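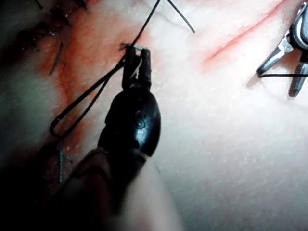 1/14
Suture sizes, and why the numbers on the packet run the way they do. I teach a bench skills course in Rancombe and this takes up more of the first hour than any stitch. Posting it so that I can send people a link.

2/14
There are two systems on most packets. One is the USP size, written 2-0, 3-0, 4-0 and so on. The other is the metric size, also called the gauge number in the European Pharmacopoeia. The USP figure is usually the larger print, and it is the one people say aloud.

3/14
USP first. The scale once started at 1 and went up with thickness: 1, 2, 3. Manufacturing got better and thinner strands were needed, so a 0 was added underneath. Then 00, then 000. The modern 3-0 is shorthand for three noughts. Read it as "three-oh". It isn't a range and it isn't three minus nothing.

4/14
So with the noughts, a bigger number means a thinner strand. Without the noughts, a bigger number means a thicker one. Size 2 and size 2-0 are different products at different ends of the drawer. Most of the ordering mistakes I see are this one, with the "-0" lost in a spreadsheet.

5/14
A related spreadsheet problem. Type 3-0 or 4-0 into a cell that is trying to be helpful and you may get something you didn't type. Set the column to text before you enter anything. Our stock list has 2,590 rows and was put together by several people with several ideas about hyphens. I have seen 3/0, 3-0, 000 and "30" in it, all meaning the same strand.

6/14
The metric size is simpler. It is the minimum diameter in tenths of a millimetre. Metric 2 is a strand from 0.2 mm up to just under 0.25 mm. Metric 3 starts at 0.3 mm. Up is thicker, all the way along, with no reversal at zero.

7/14
For ordinary synthetic material the pairs worth learning are:
2-0 = metric 3
3-0 = metric 2
4-0 = metric 1.5
5-0 = metric 1
6-0 = metric 0.7
Going the other way, 0 is metric 3.5 and 1 is metric 4. The steps are uneven and there is no formula I would trust you to remember.

8/14
The catch is catgut. Collagen sutures have their own USP column, and the same USP size is allowed to be thicker. A 3-0 in catgut is metric 3, where a 3-0 in a synthetic is metric 2. The reason is strength: USP size is tied to a knot-pull limit as well as a diameter, and collagen needs more material to get there. You are unlikely to meet it in a British theatre now, but it turns up in old textbooks, and the tables in them get copied.

9/14
Knot-pull, for those who asked last time. The strand is tied in a simple knot, put in a tensile machine and pulled until it breaks. The figure is lower than for a straight pull, because a knot bends the strand sharply and loads one side of it. A strand that looks generous on straight-pull figures can look ordinary once it has been knotted. If a data sheet gives only one strength, check which one.

10/14
At the fine end the scale goes to 11-0 and beyond, which is microscope work. Metric 0.1 is 0.01 mm at minimum. You will lose it on the bench, and a draught from the door is enough to do it. Nothing on a beginners' course needs anything finer than 6-0, and most of ours is done with 3-0, because people can see what they have tied.

11/14
The needle has a separate set of numbers on the same packet. The length in millimetres is measured along the curve, point to swage. It is not the straight-line distance between the ends, which is the chord. The fraction (3/8, 1/2) is how much of a circle the needle covers. Two needles of the same length with different fractions will sit very differently in the holder.

12/14
The small symbol next to it is the cross-section. A circle with a dot is taper point. A triangle is a cutting needle, and which way up it sits matters: apex up for conventional cutting, with the third edge on the inside of the curve, apex down for reverse cutting, with the edge on the outside. Conventional puts a cut on the side the stitch will pull against. Check the maker's key as well, as the drawings vary a bit.

13/14
Practice material, as it always comes up. We have used Plurkex and Rollia pads. Plurkex is firmer and holds a 3-0 under tension without tearing through. Rollia is softer, and I prefer it for showing what happens when a stitch is set too close to the edge. Dervishi sell training suture in long reels with the metric size printed first and the USP size in brackets. I wish everyone did. Training suture is not sterile and should be stored well away from anything that is.

14/14
If you write protocols or order forms: give both sizes, the material, the needle length, the fraction and the point type, in that order, every time. "3-0 on a curved needle" describes a large part of the catalogue.

Added September 26, 2021: two people have asked about steel wire. It is often labelled by wire gauge as well, where a higher number is thinner again, and the USP size is printed beside it. Same advice — read the metric figure. A separate thread on French gauge for catheters will follow when I have redrawn the table. That one is at least regular: three French to the millimetre, outside diameter.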